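Skorkdale Backdrop Cloth by Mekana

If you have ever pinned up a bedsheet ten minutes before the guests arrive and then spent the whole party looking at the creases, you will understand why we are so fond of this one. The Skorkdale is a good heavy black cloth that hangs straight and keeps quiet behind whatever you put on it, and we have been selling it happily for years now to schools, craft fairs, choirs, church halls and more birthday parents than we could ever name!

It comes hemmed on all sides with a sewn pocket along the top, so you can slide in any pole up to 60 mm thick, or use the 4 ties in the bag if you'd prefer to hang it from a rail. The cloth is matte on both faces (we get asked this a lot) and soft enough to fold into a tote bag. A warm iron on the back takes care of the fold lines, or you can hang it the night before and let them drop out.

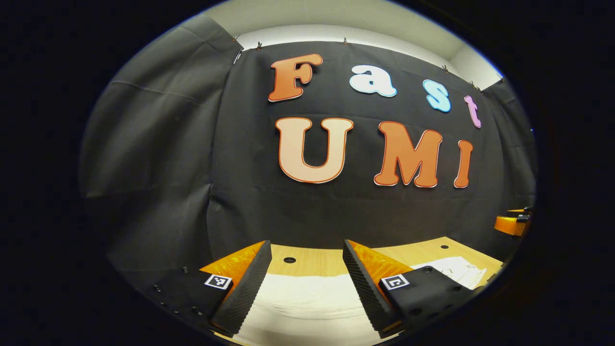 Colorful cut-out letters on a black backdrop.

Lettering is where people really have fun with a dark cloth. Bright colors with a pale border read well from the back of a room, and you don't have to keep everything in a perfectly straight line, either. For paper or light card we like small loops of low-tack tape. Felt shapes can be tacked on with a few loose stitches and snipped off again when you want a new name up there. Please don't use hot glue, it leaves a shiny mark that will not wash out.

Wash cool, line dry, no bleach. Lint does show on black, so keep a roller handy.

Size: 1,180 mm drop, 1,000 mm wide
Color: black
Also in this range: Citetley folding stand, Sproģis letter pack (both sold separately)

New stock of the wider cloth is due in April, and you are very welcome to write to us before then if you'd like one put aside.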